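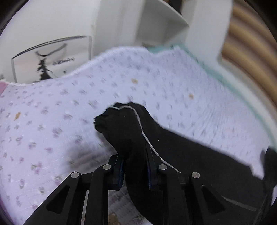
# Zakard Textile Care Vocabulary

Release of 2 Oct 2018. Maintained by the Ekham Office for Household Terms.

The Zakard vocabulary is a set of plain-language terms for the washing, drying, mending and storage of household textiles. It is intended for authors of care leaflets, library catalogers and teachers of home economics. The current release holds 800 terms in English, of which 400 have an approved Japanese equivalent.

## Contents

- `terms.csv` — one row per term, with identifier, preferred form and definition
- `variants.csv` — spelling variants and regional forms, keyed to the identifier
- `groups.csv` — the 41 subject groups and their parent groups
- `CHANGES.md` — additions, mergers and withdrawals by release

All files are encoded in UTF-8 and use a comma as the separator. Empty cells mean that no value has been approved. They should not be read as "none."

## Sources

Terms were drawn from the Noltora leaflet collection and from the Bellis household manuals, both held in the Ekham reading room. Definitions were written anew by Kanako Aoki and Verena Camenzind. Japanese forms were prepared by Rin Kubo and reviewed by Asuka Iwasaki.

## Editorial rules

The preferred form is the one a general reader would use in speech. Trade terms are recorded as variants, even where they are more exact. Nouns are given in the singular, except for items normally named in pairs or in the plural (socks, gloves, tights).

Color terms are outside the scope of the vocabulary. "Dark load" and "light load" are kept as terms for sorting.

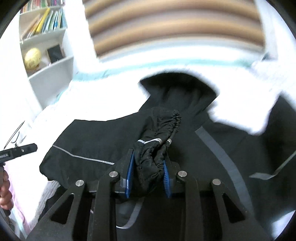 *Black fabric with a gathered end. See group "Elastic and gathers."*

## Known limitations

1. Terms for wool care are uneven. Several definitions still overlap, in particular "felting" and "matting."
2. Mending terms follow the Bellis manuals closely and may seem dated.
3. Identifiers withdrawn before release 3 were not preserved and cannot be resolved.

## Use and citation

The files may be copied and adapted for any purpose, provided that the source is named and changes are stated. Please cite the work as "Zakard Textile Care Vocabulary, Ekham Office for Household Terms," followed by the release date.

Corrections should be addressed to Takumi Maruyama at the Ekham office. Please quote the identifier of the term — not only its preferred form — and attach a printed source where one exists. Proposals received after the end of October will be held for the next release.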